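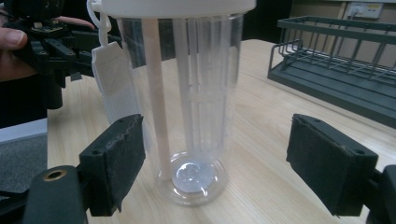

How to run a ward trial of a home monitoring kit without fooling yourself

4 Oct 2018
19 comments | 677 shares

Every hospital I have worked with has a cupboard of devices left over from a successful trial. The trial was a success, the newsletter said so, and six months later the tablets are in a box with flat batteries. If you have been asked to test a home blood pressure or oxygen kit on your unit, the steps below should help you find out if it does anything. They assume you have a small budget, no research department, and a vendor who would like a quote from you by the end of the quarter.

Step 1. Write down the problem before you open the box

Do this before the sales visit if you can. One sentence, in words a night nurse would use. "Patients come back to the clinic for a reading that takes two minutes" is a problem. "We want to transform the patient experience" is a wish, and any product on earth can claim to have granted it.

When we tested the Mevico kit at Upadhyay Medical Center, the sentence we started with had the word "engagement" in it. We spent weeks measuring how often people opened the app. They opened it a lot. Most of those visits were people trying to log back in.

Step 2. Get your "before" numbers

Pull one ordinary month of whatever you want to change: return visits, phone calls to the desk, length of stay. Pick a dull month. If you compare a bad winter with a mild April, spring will get the credit for your kit, or the kit will get the credit for spring.

If the numbers don't exist, stop and collect them. The vendor will offer you "typical" figures from other sites. Decline. Other sites have different patients and, very often, a different way of counting.

Step 3. Take patients in order

The temptation is to offer the kit to the friendly ones who already own a good phone. Don't. Offer it to every patient who meets your medical criteria, in the order they arrive, and keep a list of who said no and why. Twenty in a row will teach you more than a much larger group that somebody picked by hand.

The refusals are the most useful page in the folder. Ours had weak cell signal at home, an arm too large for the cuff supplied, and several versions of "I'd rather see a person." None of that appears in a satisfaction survey, as the survey only goes to people who said yes.

Step 4. Check the readings against something you trust

- Take a reading with the kit and one with your usual equipment, same patient, same arm, a few minutes apart.
- Repeat at the start, the middle and the end of the trial.
- Write down both numbers even when one looks silly.
- Ask your biomedical engineers what gap they would accept, and ask before you have seen the results.

A certificate tells you the device did well on the day it was tested. You want to know how it does after a month in a kitchen drawer. The cuffs we used were fine, for what it's worth. The Nokimer hub that sent the readings on was the weak part, and it had come with the thicker brochure.

Step 5. Follow one alert all the way through

This takes an afternoon and I would not skip it for anything. Have a colleague enter a worrying reading on a test account at 4:45 p.m. on a Friday. Then follow it. Which screen does it land on? Is anyone looking at that screen? Who calls the patient, from what phone, and where is the call written down?

Tell the charge nurse first. Tell the vendor afterward.

If the answer to any of those is "the dashboard," ask again. A dashboard has never called anyone back.

Step 6. Count the staff time

Keep a tally sheet at the desk for set-up, password resets, charging, cleaning, chasing missing readings, and phone calls that begin with "it's flashing." Include the time spent filling in the tally sheet if you like. It annoys people, but it's real.

The price on the quote is rarely the whole price. Jotitach, the scheduling add-on we were told was optional, was $400 a month, and without it somebody had to copy every reading into the chart by hand. I don't call that optional. Ask for a list of everything that was switched on during the demo, with a price beside each line.

Step 7. Decide in advance what failure looks like

Agree on a number with your manager and put it in an email. If return visits don't drop by that much, the kit goes back. You will be surprised how much resistance there is to this, mostly from people who have already booked the launch photo.

Be careful with the words, too. "First hospital in the state to use" means it was used. "Patients loved it" means somebody asked a few patients, likely with the nurse standing there. I've written sentences like that myself and would take a couple of them back.

Step 8. Send something back to the patients

A single page, large type: what you tried, what you found, what happens next. Tell them how to return the equipment and whether their readings will be kept, and where. If you can't find out where, you have found another problem, and privacy should hear about it the same day.

Could a kit pass all eight steps? I think so. I have seen one come close, and it was the plainest of the lot, with a cuff, a paper diary and a phone number that a nurse picked up.

Share this page
19 comments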